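Packing room at Endent opens up for December parcel evenings
22 November 2024 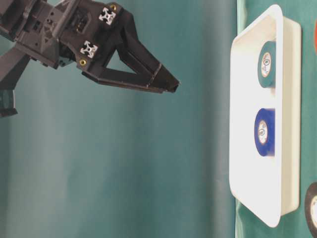 I got my first proper look at the new packing room at Endent this week, and if you've been wondering what's going on behind the papered-over windows on the Brallach side of the building, you can stop wondering. It's a place to pack parcels. You bring the stuff, they have the tape and the boxes and a big flat place to work, and you go home without bits of packing paper stuck to your socks. The color of choice is teal, the same teal you get behind everything in the photo, and every job starts with a tray like the one over on the right. Your small things go in the tray first, then you pick a box to suit. I liked that more than I expected to. At home I pick the box first and then spend half an hour trying to make it be a different box.

The parcel evenings start in the first week of December and run until the last mailing date. Doors open at 5 and the lights go off when the last person has found the end of their tape, or that's how it was put to me (I think there is a real closing time, so check the sheet on the door before you head over late). You can book a spot or just walk in, but booked people get a tray set aside and walk-ins wait their turn.

It costs 2 dollars to use the room, and that covers paper, tape and the use of the scale. Boxes are extra. The bigger ones come flat from Apaza, the same people who do the cartons for the bakery, and they are good stiff boxes that don't sag when you stack them. I bought a few to take home, which was not the plan! Small boxes are in a bin by the door and you can have those for free if you don't mind somebody else's label marks on them.

Before this, the room was the Skumuno store, and if you ever bought lampshades there you will remember the floor that sloped toward the back. It's been leveled. The old shelves stayed, though, and they've been moved along the long wall so that people can leave finished parcels on them while they write their labels. There's a sink too, still with the bad tap.

I took along the presents for my sister's family as a trial run. Two puzzles, a jar of plum jam, a scarf, and a china bird that I've now been told is ugly by three separate people. The bird was the problem, as I knew it would be. I was shown how to fill the space under the wings first with little twists of paper, then roll the whole thing in a sheet, then put it in the middle of the scarf. The jam goes in a bag with a knot in it. Then everything went back in the tray to see how much room it took up once it was wrapped (a lot more, obviously) and only after that did I go for a box. Start to finish it took me 33 minutes, and a good part of that was me talking.

A few things to know if you're coming. Bring your addresses written down, as the phone signal in that corner of the building is hopeless. Bring your own ribbon if you want ribbon. There's a limit of 30 pounds on any one parcel, and please don't bring batteries or anything in a spray can. Parcels aren't mailed from the room, so you'll still need to carry them to the post office yourself, but it's a short walk and mostly downhill. Kids are fine as long as they come with a grown-up, and there'll be a low table with crayons for decorating brown paper.

Parking is the usual story. The lot at the back is shared with the dentist and fills up early, so I'd leave the car by the library and walk over with a wagon or a big bag.

I asked about January, as I always have returns to send after the holidays, and I'm told it depends on how many people show up in December. There's talk of keeping the room open one evening a month, and of lending out the trays for the spring plant swap. Nothing settled yet on either of those.

To book, put your name on the sheet inside the front entrance at Endent or leave a message at the desk. The earliest evenings had a few names down already when I looked, and one of them was mine again. I still have the cousins to do.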